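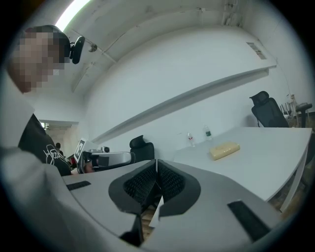

Zeltby Room Notes

A small data card covering the furniture and fittings of plain indoor rooms, written up as short text records. Maintained by Brigitta Kaufmann. Current release: 2.

Summary

Zeltby lists what is in a room and where it stands relative to the walls, the doorway and the other furniture. The rooms are workrooms and offices with white walls and very little in them. The set was put together for testing search and layout tools on rooms that are nearly bare, where a single chair or a wall ledge is most of what there is to find.

Contents

The release holds 1000 records from 17 rooms. Each record is one line of tab-separated text, UTF-8, with a header line at the top of the file. There are 9 fields:

record_id - unique within the release
room_id - stable across releases
item - common name, singular, lower case
item_class - seating, surface, storage, fitting, opening or other
color - main color only
material - left blank if not known
placement - free text, 200 characters or fewer
fixed - yes or no
note - optional

Item names

Use the plain name first and put the details in the note. An office chair is "office chair", and a mesh backrest or a headrest goes in the note. A wall-mounted ledge is "ledge", class surface, fixed yes. It is not a shelf unless it was entered as one in release 1, in which case the old name stays in the note.

Ceiling items are easy to miss. Vents, light strips and conduit pipes all get their own records, class fitting. A pipe that changes direction is still one record. Doorways are class opening. If the door itself is present, it gets a second record.

Placement

Placement is given from the main doorway, looking in. Left and right follow from that. For chairs, add which way the seat faces. Chairs move, so a chair record is only good for the pass it was made on, and two passes of the same room may disagree.

Walls and floors

These have no records of their own. Wall color and floor material are in rooms.txt, keyed by room_id. "Wood" covers any wooden floor, light or dark.

Known problems

Rooms from the Pitero building use an older class list. "Fitting" was split in two there and the merge was done by hand - expect a few vents under "other".

The Wekside rooms have no placement text for ceiling items.

Color is inconsistent between gray and silver. Treat the two as one value when filtering.

Changes in release 2

Added the Zwahlen rooms. Renamed "wall_item" to "fitting". Removed duplicate ledge records left over from the July pass. Room IDs did not change.

Corrections

Send the record_id, the field and the new value to Brigitta Kaufmann. Changes to item names are held for the next release.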